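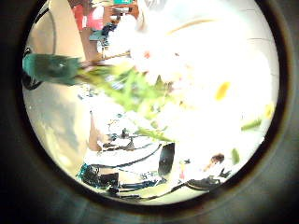 插花台记录,2026年4月,星期五

题目:机器能不能替花店理花。目前的答案写在最后几段,着急的人可以直接跳过去,反正跟上次差不多。

任务是上个月定下来的:从桌上拿起一束花,交给对面的人,或者放进瓶里。听起来就是这么一句话。Nuviddale那边的花店最开始要的比这多得多,要会剪根、去刺、打螺旋、包纸、系带子。Ebbe Rustad去谈了一个下午,回来把清单划掉大半,剩下“拿”和“放”。他说先把动词学会,形容词以后再说。我把那张清单贴在柜门上了,请不要撕,划掉的部分以后还要挨个还债。

今天先说看得见的问题。白花在腕部视角里基本没有了。人眼看是一大捧花,从夹爪那边看是一团白云,边缘几乎找不到,里面浮着小小的黄点,还有一小段绿梗。分割程序(Khan,现在跑的是上周那个版本)把这团云和后面浅色的墙当成同一样东西,很自信,分数给得很高。我问它花在哪里,它指墙。按它的逻辑也没错,反正都很白。

绿叶倒是好用。叶子细,羽毛似的,颜色又鲜,虽然有点糊,Khan还是抓得住。蓝绿色那一块也稳定,虽然糊得只剩个大概,看着像包花梗的那一头,至少是整个画面里最大的一块蓝绿。所以现在的策略有点丢人:我们找花,靠的是叶子和包装。花本身属于“其余部分”。

这条思路写进流程以后是这样的:先找蓝绿色块,再从它往叶子方向拉一根轴线,白的那头默认是花头,离远一点。夹爪从另一头进。用的是Wornex的软指,力度调到最低再往上加一格。

曝光问题试过的办法,按试的顺序记:

关掉头顶的灯。花的轮廓回来了一些,桌面上的黑东西全部消失在黑暗里,夹爪朝工具堆走过去,我按了停。

把曝光锁在桌面上。工具清清楚楚,花更白了。

把曝光锁在花上。同第一条,只是这次灯开着,电费多一点。

包围曝光,拍几张合成。静止的时候漂亮,手臂一动就出重影,一束花变成好几束。Khan又很自信。

用深度。花瓣薄,叶子更薄,深度图上像被虫子啃过。包装那一块还行。于是又回到包装。

我暂时的结论是白花需要局部测光,测光区域跟着蓝绿色块走,往叶子那一侧偏一点。偏多少没定。下午试了几个值,手感上偏少了没用,偏多了又测到墙上去。下周写个自动的,或者说服花店改卖红玫瑰。

再说抓取。

今天这一轮总共做了69次,从桌上拿起来算一段,递出去算一段。成功率我不写在这里,原因是大家会把它抄进幻灯片。原始表在共享盘上,想看的自己点开,点开以后就得连备注一起看。备注里有“拿起来了,但是倒着”“拿起来了,拿的是剪子”“递出去了,对方没准备好”这些。成功两个字盖得住好多事。

失败大致是这么几种。

第一种,夹得太靠上。夹到叶子和花梗混在一起的地方,软指一合,叶子先让步,整束花转半圈,花头朝下。人拿花的时候会自己往下滑一点找到紧的地方,滑的那一下我到现在也不知道该怎么写成代码。写过一个“合拢前沿轴线下移”的动作,下移的时候把包装蹭皱了。花店的人看到皱纸,表情比看到花掉地上还难看。

第二种,夹得太松。怕伤花梗,力度低,抬起来时整束往下溜,溜到一半被桌上的东西托住。传感器报告说物体在手中。严格讲有一部分在。

第三种,夹得太紧。这个少,但声音难忘。

第四种,桌子。桌上东西太多:白的台面,上头有黑的灰的一堆,工具也好盒子也好,腕部的广角一弯,直线都成了弧线,一个黑色圆头的东西从侧面看和花瓶没多大区别。Khan有那么一阵坚持那就是花瓶。它站着,是黑的,上面有个浅色小点,它觉得那是瓶口。我不敢说它完全没道理,我自己看缩小的图也犹豫过。真去插就不行了。

关于桌子多说几句。Ebbe主张清空桌面再做,这样数据干净。我主张不清。花店的台子我去看过,剪下来的叶子、丝带、别人喝了一半的咖啡、快递单,全在上面,店主在这中间找剪刀,手伸出去就拿到了,眼睛还看着顾客。要是机器只能在干净桌子上干活,那雇主得先雇一个人给它收桌子,收完桌子那个人顺手就把花也理了。我们为这个吵了一会儿,结果是一半清一半不清,双方都不满意。不清的那一半归我标注。

递给人这一段,单独记。

递花比放花难,放花的时候瓶子不会动。人会。人会往前凑,会伸手,会在你以为他要接的时候去捋头发。从夹爪这边看,对面穿红粉色上衣的人有一半在花后头,只露出上身那一片颜色,手边有个深色的东西,是什么看不清。Khan对人手的检测在有花挡着的时候基本靠猜。所以交接的规则现在写得很保守:看不见手就不松。这条规则带来了新的问题,花递过去了,人捏住了包装,夹爪不松,两边僵着,像两个人在抢着付账。

我加了一条“感到拉力就松”。拉力阈值调了半天。高了,人得用劲拔,花梗之间互相蹭,细枝先断。低了,手臂自己加速的那一下就够触发,它走到半路感到了惯性,以为有人接,很有礼貌地松开了。花落在地上。它停在空中,姿势很好看。

现在的做法是两个条件一起:手臂停稳以后才看拉力。慢了一点,接花的人会先皱一下眉,然后拿到花。能接受。花店那边怎么想不知道,他们自己递花是一边递一边算钱一边跟下一个人打招呼。

放进瓶里那一段今天没怎么做。早上瓶子碰倒了一次,水进了线槽,擦完吹完已经快中午。以后练插瓶先用空瓶。这句话我在去年的本子里也找到了,一字不差。

关于数据量。Sirkudberg总部来信问我们攒够没有,说他们那边叠毛巾的任务超过500条示范就开始像样了。我回信说毛巾没有正面。回完觉得有点冲,又补了一段客气的,内容是这样:毛巾每条都差不多,花每束都不一样,而且上午那束到下午就已经是另一束了。叶子软下去,梗弯一点,白的边上发黄。我们早上标的抓取点,下午再放上去看,落在空气里。他们要是有办法给毛巾加上枯萎,我们可以坐下来比一比。信还没回。

顺带说枯萎的事。一束花反复抓,很快就没法看了。Ebbe建议用绢花。绢花的梗里是铁丝,夹爪夹上去手感完全两样,弯了还不弹回来,而且绢花的叶子不会糊,它自己就不大晃。拿绢花练出来的策略上真花,力度全偏大,见第三种失败。折中办法是:视觉部分拿绢花凑数,抓取部分必须真花,真花抓坏了归公用厨房的杯子。厨房现在很香。窗台上那些谁要谁拿走,拿的时候把梗上的胶带撕掉,那是我做的标记,不是装饰。

有人午饭时问我,照这样下去什么时候花店能用上。我按家务和工间的活分了分,都是凭感觉,写在这里以后好翻出来笑话自己。

搬水桶:现在就行,地平的话。店里的地不平。

扫落叶:行,扫不干净,花梗会卷进滚刷里。隔壁组那台扫地的已经卷过我们的丝带了,丝带请自己来领。

从冷柜里取整桶的花:差不多行,柜门得有人开。门把手是另一个课题,有人申请了,没批。

去刺:不行。没人敢试,保险也不让。

打螺旋:不行。我看了店主打螺旋的录像,慢放,还是没看出她左手哪根指头在干什么。问她,她说没想过,然后当着我的面就不会打了,过了好一会儿才缓过来。我道了歉。

包纸:不行,但有希望。纸听话的那一面已经会了。

系带子:不讨论。

把花递给一个站着不动、双手伸好、穿颜色鲜明衣服的人:行。

这一条我念给Ebbe听,他说这个可以写进中期报告,把后面的定语去掉就行。我说定语一个都不能去。这个事留到组会上说。

中期报告七月交。按目前的样子,演示那天我想要的是:半乱的桌子,真花,有白花在里头,对面站一个事先没听过说明的人。Ebbe想要的是:红花,干净桌子,对面站他自己。我猜最后会是红花,半乱的桌子,对面站我。

下面是给下一班的人,零碎:

软指的左边那根指尖有个裂口,还能用,抓细梗的时候会夹住叶子不放。备件在订,Wornex说快了,上次也说快了。

Khan更新过以后,颜色阈值会被重置。先看蓝绿色那一块认不认得出来,认不出来就把旧的配置文件拷回去,文件名里带“别删”的那个。带“真的别删”的是更旧的,那个可以删,我一直没敢。

桌子左下那块带蓝色斑点花纹的东西别挪,它在腕部视角里很显眼,我拿它当粗略的参照看桌子有没有被人撞歪。谁的我不问。

墙面反光的问题,想挂一块灰布试试。布有了,夹子没有。夹子都在花上。

急停按钮我挪到右手边了。左撇子的同事请自己挪回去,用完再挪回来,或者干脆再装一个,申请单在抽屉里。

还有2束没拆的在冰箱下层,给周一早上留着,和3个午饭盒挤在一起。饭盒的主人请不要把花往里推,里面那块结霜,冻过的叶子一夹就碎,上周的数据里有一小段就是这么废的。

局部测光的代码推到分支上了,没写测试。跟着叶子那一侧偏的那个参数现在是手填的,注释里写了我试过哪些。改之前先跑一遍白花那组,跑完把日志留下,哪怕结果难看。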